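Progress report on the Windari simulation kit
Mar 9, 2020

Hi all, so February was mostly the door room, and I finally have enough to tell you whether the Windari kit is worth keeping past the trial (short version: I think so, with a couple of gripes). I started with the views, because the wrist camera ends up at some pretty wild angles and I wanted to know if the surfaces hold up when it's looking steeply up at a window and a wall of little tiles. 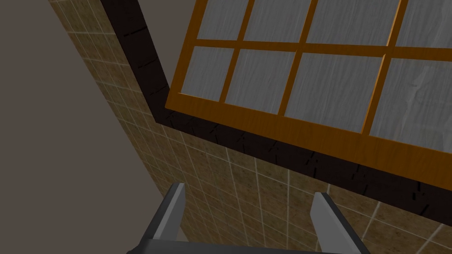 The license you paid for covers 2 seats, and both have been in use nearly every day. We logged 368 runs for the month, and 32 of those died before the arm did anything useful. Most of them trace back to the Boros import script, which chokes on our older arm files. I've written to their support people and have a ticket open.

What I really like is how fast you can set up a door task! The target is a round red piece on a little plate, easy to aim for, and the gripper can come right up to it with the fingers on either side.
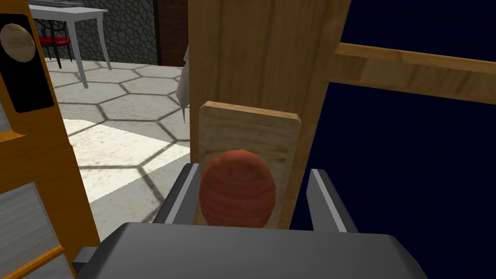

Doors and windows

This was the part of the grant I was nervous about. Glass comes in a pale streaky finish or a very dark blue one, and our depth code (the old Jetine module, yes, still) treats the two quite differently. Dark panes behind an open gripper are a nice hard case for it.

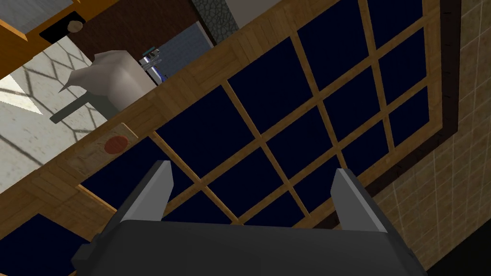
I've asked for another week on that before I give you a number I'd stand behind. The manual is thin here too, so expect to do some guessing if you try it yourselves. Lekau offers a similar kit and I'd still like to borrow a trial copy, just to be fair about it.

Double doors are next on my list, with the red target on one side and the knob on the other.
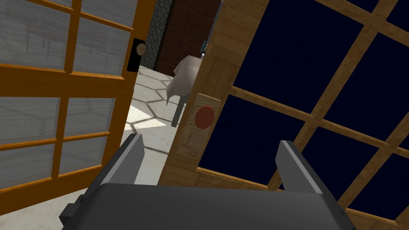
Money is fine. We've used almost 80 percent of the computing budget, and the rest should carry us through the door runs. Could you let me know about renewing the seats? I'd rather not move everything mid-task.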